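Starkico Bench Task Deck, version 2
Reviewed for the Skullum student robotics club
Filed under: Kits and teaching materials

The Bench Task Deck is a set of printed task cards for tabletop manipulation, sold to school and college clubs that already have an arm and need something structured to do with it. Version 2 costs $39. The box holds the cards, a placement guide, two rolls of marking tape, a pad of score sheets and a download code for the logging spreadsheet. It does not include an arm, a gripper, a camera or any of the objects to be moved. The object list is on the back of the guide and asks for paper cups in two colors, small capped bottles and a few things most clubs will have in a drawer.

We used it from January until the end of the term at the Pellegrini building, on one table, with second-year students who had finished the motion planning unit. I run the evening sessions. Ginevra Benedetti handled calibration and Nazareno Donati kept the logs.

Setup

The guide is a folded sheet printed at full scale. You lay it on the table, stick tape at the printed marks, and lift it away. The tape then shows where objects start, and the extra marks let you check that the camera has not shifted between sessions. First setup took most of an evening. After that the tape stayed down and we only checked it.

The tape itself is good. It comes up without residue, it is thin enough that a cup does not rock on it, and the colors are easy to threshold against a white surface. The guide is less good. It assumes a rectangular table with square corners and takes its origin from one of them. Ours has rounded corners, so there is no corner to measure from. Ginevra set the origin from the arm base instead and rewrote the coordinates in the spreadsheet. A club without someone comfortable doing that will lose a second evening.

The fold lines are also a problem. After a few uses the sheet no longer lies flat along the center crease, and marks near it drift by a couple of millimeters. Starkico should ship it rolled.

The cards

Each card gives a start layout, an instruction in one sentence, a success condition and a time limit. The limit is 30 seconds on nearly all of the beginner cards, which suits a slow joint speed if the students plan a direct approach and very little else. Cards are graded by color on the corner. The grading is fair up to the middle of the deck and erratic after it. One card marked advanced is a plain pick and lift, and one marked beginner needs a regrasp.

We spent most of our time on the cup sorting cards, in which bottles go one after another into a named cup while a second cup stays empty as a distractor. They make good teaching material. The motions are short, the failures are easy to see, and the student has to handle an object choice, a grasp and a release over a rim within one run.

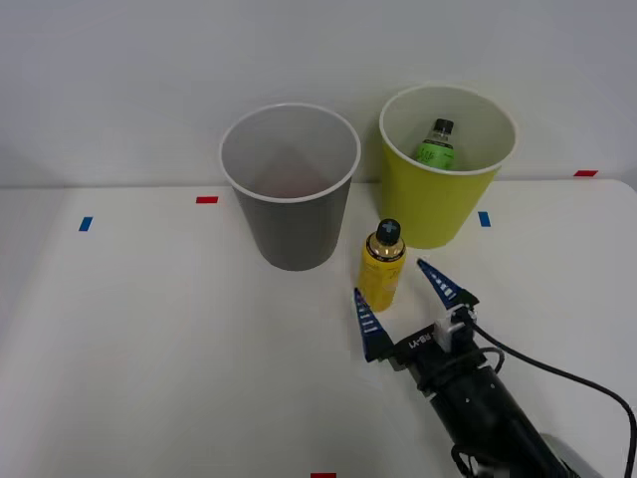 Approach direction is left open on all the sorting cards, and I think that is the right choice. A top-down grasp on a small bottle is simple to plan but brings the fingers down over the cup opening on release. A side approach gives a better hold on the body of the bottle and a more awkward release. Our students settled on coming in from the side at a low angle, with the gripper open next to the yellow bottle and one finger on the near side of it. The drawback is the cable, which leaves the wrist in a wide loop out to the right. Any plan that rolls the wrist has to allow for the loop, and the card says nothing on the subject. I would add a line to the guide telling clubs to model the cable as a keep-out volume before running this set. The second cup also matters more than the card suggests. With the gray one standing next to the target, the open side for the approach is the right side, and students who planned from the left found the planner returning long detours.

Grip surface is another area the deck leaves to the club. The card text says "any parallel gripper," which is optimistic. We had tried the Gakgate flat pads earlier in the year and they slid on smooth caps and shoulders. Ridged fingers did better for us on the same objects, though I did not run a controlled comparison and would not quote a number for it. Clubs with flat pads should expect to grip the body of the bottle low and keep the lift slow.

Scoring and logs

The score sheet has a row for each run with start time, end time, result and a reason code. Nazareno logged 113 runs on it over the term. The reason codes are the strongest part of the product. They separate a missed grasp, a slip in transit, a rim strike and a bad release, and a student can look at a column of them and see which part of the program to work on. Before this we wrote "failed" in a notebook and argued later about what had happened.

The spreadsheet is weaker. It imports the paper sheet by hand entry only, its charts break if a row is left blank, and the column for object type accepts a single value. For a task with more than one bottle you have to choose which bottle the row refers to. Nazareno ended up using one row per bottle and a run number in the notes field. It works, but filtering is slow.

The success condition is the part I would most like to see revised. For cup sorting it reads: "Object is upright in the target container and the gripper has returned to its rest position." Both halves gave us trouble.

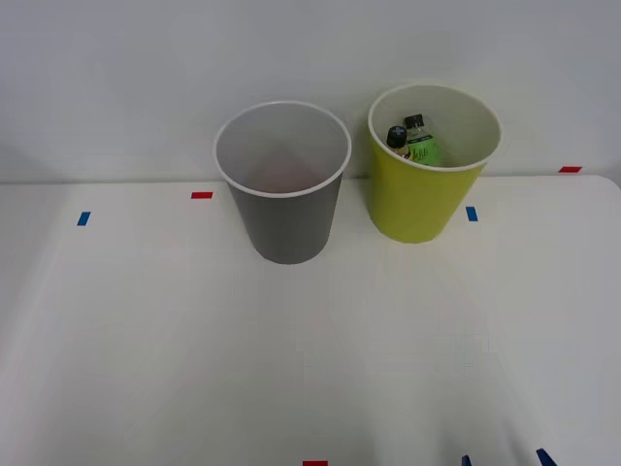
"Upright" has no tolerance attached, and a tapered paper cup does not hold a narrow bottle straight. Put in a second bottle and they will usually settle against each other or the wall. The pair in the yellow-green cup is a fair sample: both caps are up near the rim, and the bottles lean together toward the left side of the opening. One student scored that kind of result as a pass and another as a fail, using the same card. We adopted a local rule that cap up and base inside the cup is a pass at any lean. The "rest position" half is just as loose. A gripper can be well clear of the cups with only its fingertips in the camera view, and the card does not say whether the camera view or the joint angles decide. We used joint angles. If you plan to compare results with another club, agree on both points in writing first, otherwise the pass rates mean very little.

Durability

The cards are coated and wipe clean. The score pad ran out before the term did, and refills are sold only with a second guide sheet, which we did not need. We photocopied the last page. Tape is still plentiful. The box split at one corner in the first week and was replaced with a plastic folder.

Support

I wrote to Starkico twice. The question on table corners was answered the next morning with a usable formula for moving the origin, which should be printed in the guide. The question on the upright tolerance got a reply saying it was "at the instructor's discretion."

Who it suits

A club with a working arm, a calibrated camera and at least one member who can edit coordinates will get a full term out of the deck. It gives the sessions an order and the students a common vocabulary for failures. A club still building its arm should wait. The cards assume repeatable motion, and on a machine without it the reason codes all collapse into one.

Faculty running graded work should be careful. I would not use the printed success conditions for marks without rewriting them, and I would re-sort the upper half of the cards by hand before giving them to anyone.

Ratings
Task cards: 4 out of 5
Placement guide: 2 out of 5
Score sheets: 5 out of 5
Spreadsheet: 2 out of 5
Value at $39: 4 out of 5

Changes I have sent to Starkico: guide shipped rolled, origin option for tables with rounded corners, a stated lean tolerance for objects in cups, a definition of rest position, and a second object column in the spreadsheet. Our edited coordinate file is in the club folder – ask Ginevra for access, and check the units before loading it, as the original is in inches and ours is in millimeters.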